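What the Drawing Class Saw

I sat for my first life drawing class because I was broke and my friend Vilja Hirvonen told me it was easy money. You just stay still, she said. You're good at doing nothing! (She meant it kindly, I think. With Vilja you can't always tell.)

The class met above a frame shop in Plirnport, up a staircase that smelled of turpentine and somebody's soup. I got there early and spent a long time behind the folding screen in my bathrobe, listening to people drag easels across the floor and talk about parking. That was the strangest part for me, the parking. I was having one of the biggest evenings of my life and a man out there was really upset about a meter.

Then Raili Halonen, who taught the class, knocked on the screen and asked for 10 quick poses to warm everyone up. Quick! I had practiced one pose at home, a sort of thoughtful lean, and I used it right away. After that I was making things up. I reached for a shelf that wasn't there. I crouched. I did something with my elbows that I'd rather not go into. All I could hear was charcoal, which is a lovely sound when you stop worrying about what it's drawing.

I should say that I grew up hating my body in a pretty ordinary way. Nothing dramatic. I was tall too early and stooped to make up for it, and in family pictures I'm always the one half hidden behind an aunt. By my twenties I had worked out exactly two angles I could live with in a photo, and I'd steer people around the table to get them.
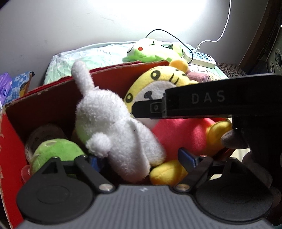 You can't steer a drawing class. They sit all the way around you, so somebody always gets the bad side, and somebody gets your feet. For the first few weeks I tried to guess who had the worst view and felt sorry for them. During the break I'd walk around in my robe and look at the easels, pretending I was just stretching my legs, and of course I went straight for the bad side every time.

And the drawings from there were good! One woman had done my back, stoop and all, in a single thick line that went from my neck down to the stool. I stood there holding my tea and couldn't find anything to be embarrassed about. It looked like a hill. I asked if I could take it home, and she tore it off the pad as if it was nothing and started another one.

I've been sitting for three years now, mostly for Raili and sometimes for a small group that meets in Ojala. I've gotten picky. I know that a raised arm is a terrible idea for anything over a few minutes, and that you should choose what to look at before you settle, so you aren't stuck staring into a stranger's face. I bring my own cushion and my own heater. Vilja calls it my touring equipment.

People ask if it's made me confident, and I never know what to tell them. I still don't like shopping for swimsuits. I still delete photos. But I stand up straighter than I did, partly from having to think about my spine for hours at a time, and last April, at my cousin's wedding, I was in the front row of the group picture with no aunt in front of me at all.

The hill drawing is in my hallway, next to the coats. My mother walked past it for months before she asked where it was, and if we'd gone there on vacation.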